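Flower arranging mornings return to Modise Hall

By Naledi Nel
March
Shares 300 | Comments 2

The flower arranging mornings at Modise Hall are back after the summer break, and the organisers say the places are filling faster than before. Two sessions are now offered each week, one for beginners and one for people who already have some practice.

All the work is done with artificial flowers. Lesego Buthelezi, who leads the mornings, chose them four years ago when the group was still small. Fresh flowers were too expensive for a class where every stem is cut, bent and moved many times, she said. The same stems can be used again by the next group.
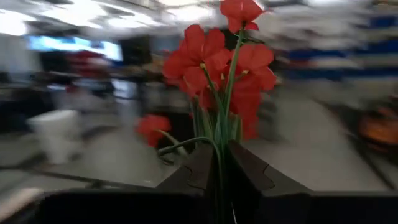

Red artificial flowers on long green stems, held as one bunch.

Beginners start with a single colour. Ms Buthelezi asks them to keep the biggest bloom near the centre and let one smaller flower hang lower at the side, on its own curved stem. "People want to make everything even," she said. "I tell them to leave one flower a bit free. Then the bunch looks like it came from a garden."

The stock has grown to 659 stems, many of them given by Grorholm, a shop which closed its craft section last year. Tulips are the favourite of most members. Bottles are also collected for use as vases, and members are asked to bring any they have at home, with the labels already washed off.
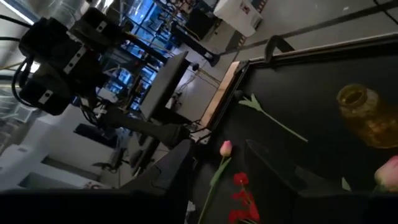 Page last updated: March, 4.10 pm

In the second session the flowers are laid out on the table first, pink tulips together with red flowers, and each person makes a choice before any bottle is filled. An amber glass bottle goes well with both colours, according to Ms Buthelezi, but it needs a short arrangement or it will tip over.

The mornings begin at 9.30 and the cost is $2, paid at the door. Children are welcome if an adult stays with them. Enquiries can be left at the front desk of the hall.

Recent items
Lestik Street footpath to be widened
Arell Library extends its evening hours
New colours for the Modise Hall kitchen
Swimming club looks for a second coach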